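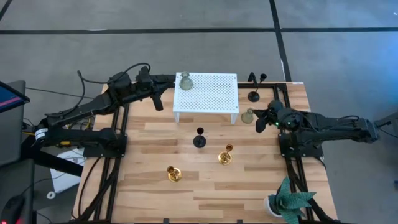
Eamon Doherty不太相信机器人快要进家门了。他说他每年都听到同一句话，再等两年就好，听到后来连自己等的是什么都忘了，他只想有人把书架上的灰擦一擦，擦完把东西放回原处。

擦灰放回原处，这个要求听上去很低。做这一行的人听了多半会皱眉头。擦架子要先把上面的东西挪开，挪开的东西有高有矮，有玻璃的有金属的，有的头重脚轻，碰一下就倒。人做这件事时眼睛常常看着别处，手一搭上去就知道该用多大力气。机器没有这个本事，至少现在还没有。

Pernura的实验室把这类活叫作“桌面整理”。他们用的家什也普通：淡绿色的烧瓶形玻璃瓶、细脚的黑色高脚杯、黄铜烛台，加上一个打满小圆孔的白色矮架。两条黑色机械臂一左一右伸到木桌上方，任务说起来一句话，把桌上的东西摆到架子上，再从架子上取下来。一轮摆完，换一种位置，从头再来。

难处首先在玻璃。透明或半透明的东西，深度相机看不准，光从瓶身穿过去，算出来的距离时远时近。瓶颈细，瓶肚圆，夹爪夹瓶颈容易歪，夹瓶肚又容易滑。工程师的办法是让机器多看几个角度，慢慢靠近，手指碰到以后再收紧。这样能成，代价是慢。人两秒钟放好一只瓶子，机器要花上将近8倍的时间。

金属是另一种麻烦。抛光的黄铜会反光，机械臂自己的影子映在烛台底座上，程序有时会把影子当成边缘。高脚杯还好一些，杯脚细，底座宽，夹住杯脚往上提，杯子一般不会翻。可放下去的那一下仍然要小心，底座没有落平就松手，杯子会晃。

七月里，实验室连着做了200次取放，物件和位置每次都换。按他们自己的标准，成功的占80%。剩下的那些，有的夹空了，有的放歪了，也有碰倒旁边东西的。做研究的人对这个数字还算满意，去年同样的测试过不了一半。换成家里的架子，Doherty算的是另一笔账：五件东西里总有一件出岔子，那还不如自己来。

两边说的都有道理。实验室要看的是有没有进步，用户要看的是能不能撒手不管，两把尺子之间隔着很长一段路。

工厂那边走得快一些。Guthrie是一家做灯具和摆件的中型厂，去年在包装线上装了双臂工位，专门往纸盒里放烛台。同一种烛台，同一个朝向，从同一个托盘里取，一个班次能装500件，夜里也能开。车间主任对这套设备评价不错，只提了一条：换产品的时候要停线，重新调夹爪、重新教位置，快的话半天，慢的话一天。厂里品种多，每批数量又小，这半天一天加起来就不是小数。现在他们的做法是大批量的交给机器，小批量的还是人装。

包装线上最后一道检查也还是人做。烛台有没有划痕，杯口有没有磕碰，老工人拿在手里转一圈就知道。相机检测试过，平面上的划痕能抓住，弧面上的反光常常误报，误报多了，线上的人索性把它关掉。

Ikent想走中间的路。这家公司做的是餐厅和酒店的后台，收杯子、码架子、擦台面。他们的产品经理讲得很直白：家里的环境太杂，工厂的环境太死，酒店正好在两者之间，杯子就那么几种，架子是统一的，地面平，灯光也稳定。第一批机器放在宴会厅后面的备餐间，专收高脚杯。头一个月打碎的杯子比人工多，后来夹爪上加了一层软垫，数字才降下来。软垫沾了油要换，换垫子的活暂时由服务员来干，服务员对此有些意见。

还有成本。双臂设备本身的价格这几年降了不少，贵的是后面的事：装机、标定、教动作，出了问题派人上门。Plodlow做的就是这一段生意。他们不造机器人，只替别人把机器人教会。教的办法主要是人工遥操作，操作员握着手柄带着机械臂做一遍，系统把动作记下来，攒够了再拿去训练模型。一个简单的取放动作要录很多遍，瓶子靠左录，靠右录，斜着放也要录。操作员里有不少人以前在流水线上做装配，手稳，耐得住重复。公司按时长付工钱，录坏的也算。

有一位操作员说，最难教的是犹豫。人伸手去拿一只玻璃瓶，旁边挨着烛台，手会自然停一下，换个方向再进去。这一停录进数据里，模型学到的可能只是停，停完还是照原来的路线撞过去。后来他们要求操作员动作尽量连贯，先想好再伸手。数据干净了，可是这样教出来的机器遇上意外情况，又不太会停了。这个问题目前没有好办法，各家都在试。

两只手的配合也是近来才做得像样。从前大多用单臂，架子挡着后面的东西就够不着，换手更谈不上。双臂可以一边扶一边拿，也可以在空中交接。麻烦在于两条手臂共用一张桌子，靠得近了要互相避让，避让的路线一长，时间又上去了。Pernura的做法是大致分区，左臂管左半边，右臂管右半边，中间的东西谁近谁拿。这个办法笨，但撞得少。

至于什么时候能进家门，受访的几家都不愿给年份。Ikent认为酒店后台还要做三年才谈得上别的。Plodlow觉得最先进家庭的会是单一用途的机器，比如只管洗碗机装卸的，因为碗架的格子是固定的，碗的种类也有限。擦书架这种活排在后面，书架上什么都可能有，盆栽的叶子还会垂下来挡住手。

Doherty听完这些，问了一个他关心的问题：要是机器打碎了东西，算谁的。Ikent给酒店的合同里写了赔付上限，按杯子的进价算。家用的合同还没有人写过，家里的东西也很少有进价可查。他那只摆在书架最上层的玻璃瓶是母亲留下的，他说那一层他还是自己擦。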